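Reife Guaven und Mangostane: wie lange kann man sie liegen lassen?

Leszek Głowacki
Mitglied, 3 Beiträge

Guten Abend an alle,

ich wohne seit zwei Jahren in Deutschland und schreibe hier zum ersten Mal, bitte entschuldigen Sie meine Fehler.

Im Januar habe ich beim Händler Plerimell eine gemischte Kiste mit tropischem Obst bestellt, weil meine Frau als Kind in Asien gelebt hat und diesen Geschmack vermisst. Die Kiste ist gestern gekommen. Darin waren Guaven, Mangostane, eine Papaya und Mandarinen, alles zusammen in einem Karton mit Papierwolle. Ein Zettel lag dabei, aber auf dem Zettel steht nur, dass man die Früchte »sachgerecht lagern« soll. Ich weiß leider nicht, was bei einer Guave sachgerecht ist.

Die Guaven sind noch ziemlich hart und riechen fast nicht. Ein Mangostan ist so hart, dass ich die Schale mit dem Daumen gar nicht eindrücken kann, die anderen geben ein bisschen nach. Meine Schwiegermutter sagt am Telefon, alles in den Kühlschrank. Mein Nachbar sagt, auf keinen Fall in den Kühlschrank. Jetzt steht die Kiste im Flur und ich mache gar nichts, was wahrscheinlich das Schlechteste ist.

Kann man diese Sorten zusammen aufbewahren? Und wie erkenne ich, ob der harte Mangostan noch reif wird? Für die Kiste habe ich mit Versand mehr als 100 Euro bezahlt, deshalb möchte ich ungern etwas wegwerfen.

Vielen Dank im Voraus
Leszek

Walid Sayegh

Kühlschrank. Obst hält kalt immer länger, das ist doch überall gleich. Wenn es hart ist, dann kochen Sie Kompott daraus, mit viel Zucker.

Malsha Seneviratne
Mitglied, 132 Beiträge

Lieber Leszek,

Deutsch ist auch nicht meine Muttersprache, aber mit diesem Obst bin ich aufgewachsen, also versuche ich eine ausführliche Antwort. Mit Walid bin ich nicht ganz einverstanden, denn es kommt sehr auf die Frucht an.

Die Guaven reifen nach. Wenn sie hart sind und nicht riechen, lassen Sie sie bei Zimmertemperatur liegen, am besten nebeneinander und nicht übereinander, weil sie schnell Druckstellen bekommen. Nach einigen Tagen wird die Farbe bei vielen Sorten gelblicher, und dann riecht das ganze Zimmer danach. Braune Punkte auf der Schale sind normalerweise nicht schlimm. Weiche, nasse Stellen muss man herausschneiden. Erst wenn die Guave reif ist, kommt sie in den Kühlschrank, und dann sollte man sie in zwei oder drei Tagen essen.

Bei den Mangostanen ist es anders. Hier ist nicht die harte Frucht die junge Frucht – im Gegenteil, eine sehr harte Schale bedeutet meistens, dass die Frucht alt oder ausgetrocknet ist. Eine gute Mangostane gibt unter dem Daumen leicht nach. Die harte wird also wahrscheinlich nicht mehr besser. Schneiden Sie sie trotzdem auf, manchmal ist das Fleisch innen noch weiß und gut. Wenn es glasig oder braun ist, schmeckt es bitter. Bitte ziehen Sie dabei eine alte Schürze an, denn der Saft der Schale macht Flecken, die aus Baumwolle fast nicht herausgehen.

Die Papaya kann man in Zeitungspapier wickeln, bis sie weich wird. Ich würde sie getrennt legen, sie beschleunigt die Reifung bei den Guaven. Die Mandarinen sind am einfachsten: kühl und luftig, niemals in einer geschlossenen Plastiktüte.

Was Sie in den nächsten Tagen essen möchten, nehmen Sie aus dem Karton heraus und legen es auf einen flachen Teller. In einer tiefen Schüssel vergisst man immer, was unten liegt. 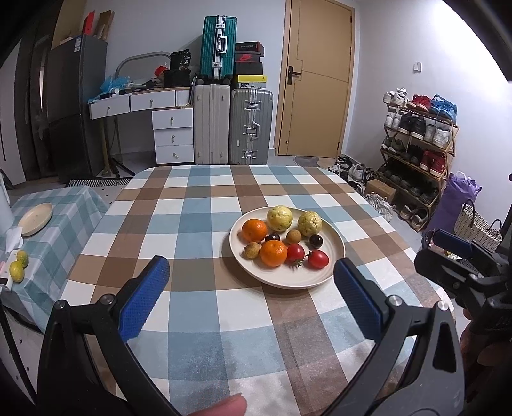 Obstteller mit Mandarinen, Guaven und Mangostanen

Ich drehe die Früchte jeden Morgen einmal um und nehme die weichste zuerst. Aus den Guaven, die zu weich geworden sind, mache ich Saft: klein schneiden, mit wenig Wasser kochen, durch ein Sieb drücken und etwas Limette dazu. Die Kerne sind sehr hart, bitte nicht mit dem Mixer zerkleinern, sonst wird der Saft sandig.

Herzliche Grüße
Malsha

Tamara Kobzar

Ich stimme Malsha zu, nur eine Ergänzung. Wenn eine Frucht schon bei der Lieferung verdorben war, machen Sie gleich ein Foto und schreiben Sie dem Händler. Bei mir wurde einmal eine ganze Papaya ersetzt, aber ich hatte mich noch am selben Abend gemeldet. Den Karton habe ich bis zur Antwort aufgehoben.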